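TRINTON - Small drawers are going out to borrowers at the Thibodeau tool library starting in July. The library on Watero Street says it has 159 of the little desktop units ready to lend, all for screws, washers, fuses, beads, whatever people keep in jam jars now.

The units come from Kenovov, a storage shop that closed its Trinton store in the spring and let the library have what was left on the shelves. White body, pastel drawers, round knobs. Light enough to carry under one arm. Nothing fancy, and a few have scuffs.

Borrowers can take a unit home with a hand tool or two on the same card. A screwdriver and an open-end wrench is the usual pairing so far, going by the sign-up sheet. 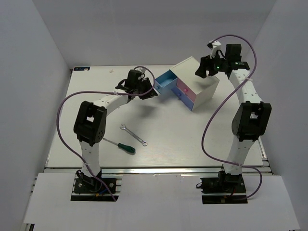
How long can I keep a drawer unit?
Loans run 18 days and can be renewed one time at the front desk or by phone, as long as there is no one waiting for it.

Color is the whole system. The library is asking people to stick to blue for metal parts, pink for electrical bits and purple for everything else, so that a unit coming back half full can be sorted again without tipping it all out on the counter. Labels were tried first in the workroom and kept peeling off. Colors stayed.

Drawers should be pulled by the knob, not the lip. Staff say the lips can bend if you yank on them with a full load inside, and there are only a handfull of spares. A loose knob can be tightened at the desk, takes a minute.

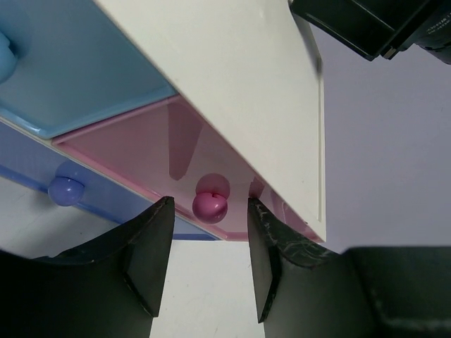
Pink drawer with its round knob, one of three colors in each unit.

The small parts shelf is growing too. Last count was 1061 bags of hardware, up from some 1000 in the winter - mostly picture hooks, wood screws and cabinet knobs, nearly all of it dropped off by residents clearing out garages. Bags are free to card holders. Limit is two per visit.

Cards are free for anyone living in Trinton, and people in the towns nearby pay a small yearly fee. Bring proof of adress. Doors open at 10 a.m. and the desk stops checking things out a half hour before closing.

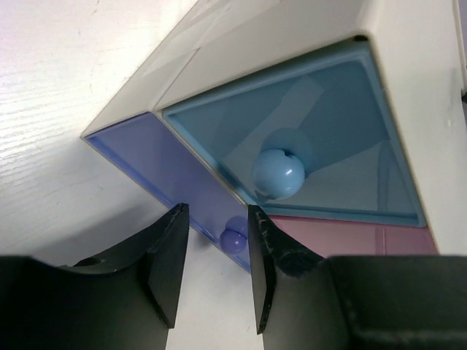
What should I do with the unit before I bring it back?
Empty it if you can, wipe it with a damp cloth and let it dry with the drawers open. Parts you don't want can stay in, sorted by color, and the library will add them to the shelf.

Also at the library: the sharpening table is closed until the new wheel comes in. Kitchen knives can still be left at the desk, allow a week.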